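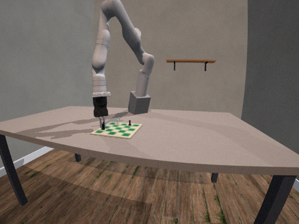
Small Board, Long Arm: the Tostham gallery

Hi, and welcome to the gallery for Tostham, my evenings-and-weekends motion planner! It moves chess pieces around a small board in simulation, and I've been poking at it since January (with a long gap in the middle when I got hooked on fixing a bike). Osvaldo Fontes wrote the first version of the grasp code and I've been rewriting it ever since, mostly with his blessing.

I get a lot of mail asking why the board is so small. I wanted a job where a sloppy plan gets punished right away, and a little board does that. Reach a bit wide on your way down and you've bumped the neighbor, and then every piece position your planner was counting on is wrong. A big board lets you get away with stuff.

The planner itself is called Kalten and it's pretty plain. It picks a spot above the piece, a spot above the target square, and joins the two with a path that stays high until the last moment. Coming straight down took me ages to get right, because the solver kept handing me wrist angles that were perfectly legal and completely silly. I now score the candidates and throw out anything that leans the fingers toward another piece. We went from 2,041 lines of special cases to one cost function, and I've never been so happy deleting things!

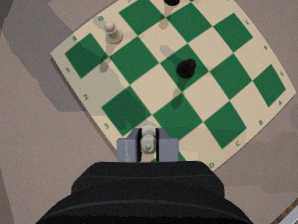 The wrist view is what the perception side has to work with, and it's a fussy one. Straight lines bow near the borders, so I undistort before fitting the grid, and pieces seen from nearly overhead lose most of their outline. A pawn turns into a dark round blob. I gave up on matching shapes and now look for where the base meets the square, with the printed letters and numbers as a check on which way the board is turned. Shadows are still a pain (a dark one across a green square can look an awful lot like a piece).

My last batch was 89 moves with the new shadow mask switched on, and 2 of them ended with the piece on the wrong square. Both were off by one column, so I'm pretty sure it's the grid fit again. Fix is half written.

Next up is letting Kalten replan halfway through a reach when the wrist view disagrees with the plan. Code and config files are on the downloads page.

Last updated August 18, 2019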